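Ticket 1463 : bâche de serre qui se replie mal et fuit au pli
Statut : résolu
Produit : mini-serre de balcon Odura, housse de rechange
Ouvert par : Kofi Issahaku
Suivi par : Boateng, service après-vente

Message du client

Bonjour à toute l'équipe,

Je me permets de vous écrire un peu longuement, vous m'excuserez, mais j'aime bien que les choses soient claires dès le départ. J'ai acheté votre mini-serre au printemps et j'en suis vraiment content (mes tomates aussi, je crois !). Le souci vient de la housse de rechange. Depuis que je l'ai rangée pour l'été, elle garde des plis très marqués, et quand je l'ai remontée en octobre, l'eau de pluie s'est mise à goutter à l'intérieur, toujours au même endroit, juste sous la fermeture. J'ai essayé de tirer dessus, de la retendre, de changer les clips de côté. Rien à faire, le lendemain matin mes semis de mâche étaient de nouveau trempés.

Réponse du service

Bonjour Monsieur Issahaku,

Merci beaucoup pour votre message, et ne vous excusez surtout pas de sa longueur, c'est un plaisir de lire quelqu'un qui prend soin de ses semis ! Une housse restée pliée plusieurs mois garde souvent la mémoire du pli, et l'eau s'y rassemble comme dans une petite gouttière. Avant de parler de remplacement, je vous propose d'essayer ce qui suit, tranquillement, un jour où il ne fait pas trop froid.

Étape 1. Mise à plat
Démontez la housse et posez-la sur une surface lisse et propre, à l'intérieur. Une planche sur du carrelage convient très bien. Laissez-la reposer une nuit à 18 degrés au moins, puis lissez-la à la main du centre vers les bords. Surtout pas de fer à repasser, même tiède, même avec un torchon !

Une feuille de plastique turquoise translucide, encore toute froissée, posée sur une planche blanche :
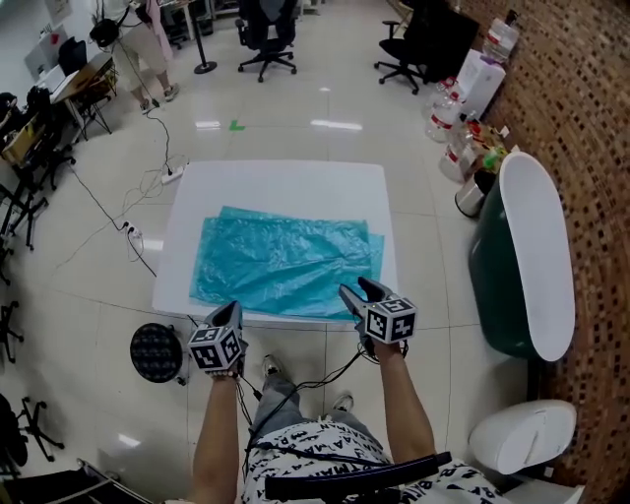
Étape 2. Contrôle de la couture
Tenez la housse devant une fenêtre et suivez la couture sous la fermeture. Si vous voyez passer la lumière par un petit trou, collez une bande de réparation Vatenico de chaque côté, en débordant de 2 cm.

Étape 3. Remontage
Commencez par les clips du haut, puis ceux de l'arrière, et gardez la façade pour la fin.

Retour du client

Rebonjour, et mille mercis ! Il y avait bien un trou minuscule dans la couture, je ne l'aurais jamais trouvé sans la fenêtre. La bande est collée, il a plu toute la nuit et la mâche est restée au sec. Vous pouvez fermer le ticket. Me conseillez-vous de rouler la housse l'été prochain ?

Réponse du service

Oui, roulez-la autour d'un tube en carton de 80 mm, sans serrer. Je ferme le ticket, et bonne récolte à vous !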